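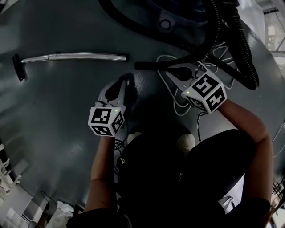

Gallery: learning to put a vacuum cleaner together

Welcome to our gallery page, and thank you for finding your way to it! We are a small group working on how robots might pick up the fiddly two-handed jobs that people do at home without a second thought, and a good many friends and relations have asked what we get up to all day. The paper has plenty of tables in it, so we thought we'd keep this page for the friendlier side of things (tables do creep in a little further down, I'm afraid, but only as sentences).

The project is called Tuster, and it began in March with a simple enough question: if a person does a job while holding a pair of grippers, can a robot with the same sort of fingers learn the job from those recordings alone? Amra Živković built the first pair, and Liesbeth Van Dijk has looked after the training side ever since, with a great deal of patience and rather more tea than is good for anyone.

Grippers in both hands, vacuum parts on the floor
The black and white patterns on the white cubes let us work out where each gripper is and which way it is turned. The right-hand fingers are resting over the end of the black hose, with the silver wand lying further off. Hose ends are harder than they look – they roll, they bend, and the fingers have to meet them at a decent angle.

A word on the recordings
We gathered 2971 of them in all and kept 1781 for training. The rest were set aside, mostly where a marker had been hidden for too long and the position of one hand had drifted. It was a wrench to lose so many, but Liesbeth tried training on the whole lot as well and the robot became noticeably clumsier at the last bit of the push, so we have made our peace with it.

What we found
The part we are happiest about is the holding hand. In our earlier method, which we called Farkier, the two arms were trained separately and the holding arm tended to let its piece slide away just as the other one pushed. Training both together, and letting each arm know where its partner is, cured most of that. We ran 500 trials on the robot with the new method, and the commonest failure now is a hose that arrives slightly crooked and jams. Amra has ideas about softer finger pads, and we shall see!

Still to come
We would dearly like to try stiffer hoses and fittings with a twist lock, as those need a turn of the wrist that our present recordings hardly cover. If you work on something similar and would like to compare notes, do write to Amra or Liesbeth at the Pisis lab; they both enjoy post and they do answer it, though Liesbeth is the quicker of the two.

Page last updated May 30, 2024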